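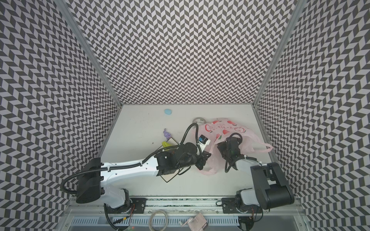
**HOME & HABITS** | February 2025

# The second life of a plastic bag

In my kitchen in Rillville there is a drawer which does not close. It is full of plastic bags, and I suspect that many readers have the same drawer. Mine came with me from Skukinow, where my family washed every bag and hung it above the sink to dry. We never called this recycling. A bag was simply a thing you kept.

A pink plastic bag is still my favourite kind. You find it quickly at the bottom of a rucksack, and in a dark cupboard it almost shines. The trouble begins when you want to put something in it. Thin plastic likes to stick to itself, and the mouth of the bag closes again as soon as you let it go. One hand must stay inside to keep the space open while the other one takes care of the edge. With only one hand free, I have lost many onions to the floor.

The small household shop Ivero, two streets from my flat, has made a business from this problem. It sells stands, clips and hoops which hold a bag open on the table. Last October it also began to take back clean used bags, and by the end of that month the box by the door had received 2983 of them. Of these, 1485 were good enough to be given out again at the till. The others had holes or torn handles.

I bought a hoop made by Schmieder, the cheapest one on the shelf. It is a good hoop, but it wants a bag of exactly the right width, and mine are all different. After two weeks I returned to my hands -- slower, perhaps, but they fit every bag.

Folding is another matter. My mother made long flat strips and then small triangles, and a drawer of these triangles can hold up to two winters of shopping. I press the air out first, from the closed end towards the handles, on a plain table with nothing else on it. Crumbs leave marks, and a wet bag will smell by the next morning.

My own drawer is now half folded. The pink ones are at the front, and the rest I will do when it rains.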